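Tamotier Workshop Hire, Lonport
Room Inspection Checklist, Ground Floor — Main Room
Inspected by: Lev Polishchuk
Date: August 21, 2023
Previous inspection: April
Form 781, all sections to be completed

Ratings: S = satisfactory, M = minor item, R = repair required before next booking, N = not checked.

Section A. Lighting and ceiling

A1. Fluorescent fittings secure, covers in place — S
A2. Tubes free of flicker after 50 minutes of running — S
A3. Skylight, seals and surround — M
Comment: Faint water mark on the surround, same outline as in April. No damp reading on the meter. Recheck after the next heavy rain. If the mark has grown, log it as R and ring Kovalchuk Roofing.
A4. Light level at table height — S
Comment: Measured 400 lux with the fluorescents on. Target met. Reading falls under target with the skylight alone on an overcast day, so the fluorescents stay on during bookings.

Section B. Ventilation

B1. Grille on far wall fixed and unobstructed — S
B2. Grille face clean — M
Comment: Dust on the lower louvres. Vacuum with the brush head. Do not remove the grille for this.
B3. Airflow felt at grille with fan on high — S

Section C. Windows and coverings

C1. Glazing free of cracks — S
C2. Catches close fully — R
Comment: Second catch from the door does not engage. Screw hole in the frame has stripped. Plug and refix with a longer screw. Window to remain shut until done.
C3. Cords secured out of reach — R
Comment: Yellow cord near the windows hangs free. Fit a cleat to the wall and wind the cord after use. The cleat must be high enough that a small child cannot reach the loop.
C4. Curtain at the partition clear of the floor and of any heat source — S
Comment: Green patterned fabric. Label checked, washing instructions legible. Hooks complete.
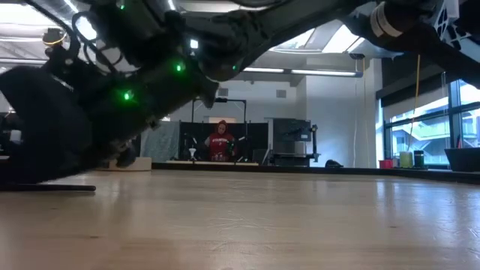

Main room from the table, facing the partition and far wall. Items A1, A3, B1, C3, C4, D1 and E1.

Section D. Partition and walkways

D1. Low partition stable when pushed at the top edge — S
Comment: Black finish scuffed near the base. Cosmetic only, no action.
D2. Items standing on the partition to be light and stable — M
Comment: One small white stand. It should be moved to a shelf or fixed down. Anything left on the top edge can be knocked by a sleeve.
D3. Floor behind the partition clear — M
Comment: Flat light-coloured block on the left side. Store upright against the wall or take to the Tronach Street shed.
D4. Walkway from partition to exit clear for its full width — S

Section E. Furniture and fixed items

E1. Tabletop free of splinters and raised edges — S
Comment: Light wood, wiped down. Run a gloved hand along the front edge at each inspection.
E2. Table legs tight — S
Comment: All 4 bolts checked with the hex key.
E3. Grey cabinet level, doors closing — S
E4. Monitor on cabinet secured to its mount — S
E5. Black metal frame, joints and top bar — N
Comment: Needs a second person and a step. Book for the next visit. Nothing is to be hung from the bar until this line has a rating.

Actions

C2 and C3 before the next booking. D2 and D3 can be done by whoever opens up. B2 with the normal clean. A3 and E5 carried forward.

Signed: L. Polishchuk
Copy to: Lonport office, noticeboard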